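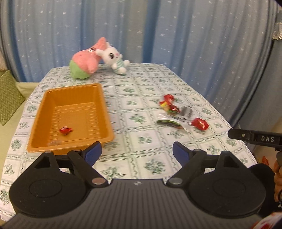
Home recording kits come up in my mailbag more and more, and after a month with the one Ponero lends out I finally have some tips worth passing along. If you haven't run into the idea, you do ordinary chores at home with a pair of hand-held grippers, the kit records how you did them, and the recordings go toward teaching robots to do the same. I started with the washing up (a mistake, but more on that later) and ended up happiest with tidying sweets. A deep tray like the orange one, with its wide flared rim and plenty of room around a single red candy, makes a very forgiving place to drop things when your hands are still learning the distance.

Clear more table than you think you need. My elbows were forever wandering, and the grippers are wider than your own hands, so a space that feels generous for cooking feels tight for this. Slide the tray to one side, keep the sweets together on the other, and leave a stretch of cloth between them.

Practice on an empty wrapper first! Viola Costa, who answers the Ponero help line, told me most people squeeze far too hard on the first evening, and I was certainly one of them. Close the fingers slowly, stop when they touch, then give just a touch more. With candies that have twisted ends, go for the fat middle part – the twists slip.

Crinkly packets are a different business. I like to stand them up if I can and take them low, with the top free.

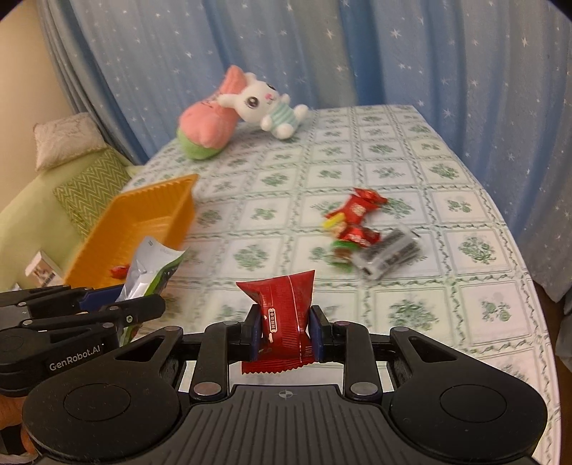 A red snack packet held upright between the gripper's fingers.

Leave a few things on the table that you don't plan to touch. I used to clear everything away as if company were coming, and Viola talked me out of it. A couple of plush toys at the back are fine, and so is a patterned tablecloth, as long as you smooth it flat before you begin.

Keep your sessions short. I do 17 minutes in the morning and then have my coffee, and if I feel like it I do another round before lunch. My wrists complained the first week, so now I rest my forearms on the table edge between pickups.

As for the money side, borrowing costs nothing, but Ponero holds a deposit of $78, and mine came back six days after I returned the box. You can also buy the full set for $589, and I wouldn't, unless you have several people in the house who want a turn. My neighbor Selim Sarıgül and his brother Güven share one, and even they say it sits in the closet half the time.

Oh, and the washing up. Soapy plates are slick, the sink is deep, and I spent more time drying my sleeves than recording. Save it for your third or fourth week, and start with a plastic cup.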